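Household Swap Tables Return to Setley Hall in November

September 6, 2024

The household swap tables are coming back to Setley Hall this November, and if the talk outside the bakery is anything to go by, plenty of people have already started going through their cupboards. The idea is the same as it was in the spring. You bring the things that have been sitting on a shelf or at the back of a closet, you set them out on a table, and you go home with something that somebody else was ready to part with. No money changes hands at the tables, and you are welcome to come and look even if you have nothing to bring.

Last time there were 23 tables, and by the middle of the morning it was hard to get down the center aisle with a stroller. This time the hall is opening up the side room as well, the one with the good windows where the Tak Street sewing group meets, and that gives space for up to 15 more. Anyone who wants a whole table should put their name on the sheet by the front door of the hall. If you only have a bag or a box, just come along and you'll be pointed to one of the shared tables near the kitchen hatch.

The spring event also raised $560 through the coffee counter, all of it put toward new shelving in the hall's storage closet, and anyone who has ever tried to pull a folding chair out of that closet will know how welcome the shelves have been. The coffee counter will be back, with the same seeded rolls and, we are told, a second urn, so the line should move a little faster than it did.

Almost anything that belongs in a home can go on the tables. Vases, fans, tablecloths, picture frames, mixing bowls, lamps, baskets and board games with all their pieces are fine. Clothes are being left out this year, along with mattresses and anything too heavy for one person to carry in from the parking lot. Please give things a wipe before you bring them, and if an item has a chip or a missing part, a little note tucked underneath is a kindness to whoever picks it up.

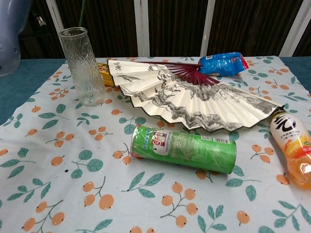
It does help to put a cloth down first. The hall's tables are sturdy but they have seen a great many craft fairs, and small things show up so much better on something cheerful. Leave some room between pieces too, and open out anything that folds, so that people can see what they are getting without having to rummage. Breakable things are best kept well back from the front edge, where sleeves and small hands tend to reach.

Doors open at 8 for people setting up and an hour later for everyone else. The Vondesik bus stops right across the road, and drivers coming in from the Vollau side should use the lower lot, as the upper one will be kept for unloading. The exact date will be posted on the hall noticeboard as soon as the November calendar is settled. Whatever is left at the end of the day goes home with the person who brought it, so please keep your boxes.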